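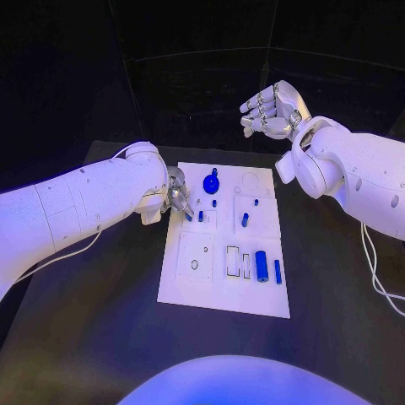 Left arm at the upper left plate of the task board, right hand held clear.

Holteter end-effector comparison
Progress report to the Torndale fund, second period

1. Where we are

The grant pays for a comparison of hands and grippers on small assembly parts, using the pair of white arms we already had. In the last report the arms were mounted and the task board had been drawn but not made. Since then we have made the board and its blue parts, brought both arms under one controller, and finished the first block of 600 logged attempts. The second block is under way. The total at the time of writing is 2,508 attempts, counting the short ones we ran while tuning.

The work is on plan except for the camera comparison, which has slipped to August. Spending is within the agreed budget and we are not asking for any change to the headings.

2. The board

All the work is done on one white board with raised plates, round holes and rectangular slots, and a set of blue pegs, cylinders and round parts. We chose one colour for the parts so that the camera software would have a fair chance of telling them from the board. The outlines of the holes and slots are harder for it, as they are thin lines on white, and we have stopped relying on the camera to find them. The controller now works out where they are from the corners of the board.

The board can be turned a little between attempts. We do this on purpose, and the angle is logged with each attempt. Early on we left it square to the table and the results were too good. When we began turning it, the number of clean insertions dropped for every set-up we tried, and the earlier runs are kept apart in the log for that reason.

3. Hands and grippers

We are comparing two main things: a multi-fingered hand, and simpler finger tips for gripping between two surfaces. Each has been tried on picking up, carrying and inserting.

The multi-fingered hand is better at taking hold of the larger round parts. It closes round the sides and the part stays level when lifted. It is slower with the slim cylinders, particularly where two lie next to each other, as there is not much room for the fingers between them. With the unused fingers curled in, the hand does better, but the controller has to do this early in the approach or the knuckles catch on the neighbouring part.

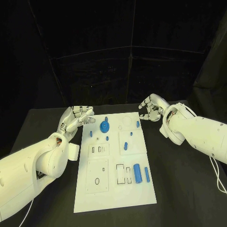
Both arms over the far end of the board, index fingers extended.

Pointing with the index finger has become our standard way of checking alignment. The finger is sent to a known spot and we measure how far out it is. It takes 16 seconds per check. We now do one at the start of each session and one after any change of hand, and the readings have been steady enough that we no longer repeat the full calibration every time.

The narrow slot is still the hardest task. Most failures come from the part tilting in the grip on the way across, and only a few from the arm being in the wrong place. A softer finger pad from Umali helped with the tilt but wore down quickly. We have gone back to the harder pads for now and have ordered a second grade to try.

4. Controller

We moved from separate controllers to the single Grudance unit early in the period. Before that, each arm had to wait for a signal from the other, and the waits were long enough to spoil the two-handed tasks. The change took 2 weeks, longer than we had allowed. Most of that went on rewriting the limits that stop the arms meeting over the middle of the board. The limits are cautious at present, and one arm will often lift well clear while the other is working. This costs time on each attempt. We would sooner accept that until the second block is finished, so that the figures can be compared.

5. Problems

Cables. The white cables under the right arm hang past the edge of the table and need a proper guide. One connector came out during a long run and the session was lost. The guide has been drawn and is waiting to be made.

Lighting. The dark table and dark backing were meant to keep the background simple, and that has worked. The table does have a slight sheen, though, and the camera now and then takes a bright patch for part of the board edge. A matt cover is the cheapest thing to try first.

Wear. Some of the pegs are getting loose in their holes after so many insertions. We are printing a fresh set and will note in the log where the change was made.

6. Next period

Finish the second block with the present hands and pads.
Try the second grade of Umali pad on the narrow slot and the slim cylinders.
Fit the cable guide.
Start the camera comparison in August, using the same board and the same order of tasks.
Relax the arm limits once the second block is closed — in small steps, with a short run after each.

The log and the drawings for the board are in the shared Holteter folder. The spending table is sent separately with this report.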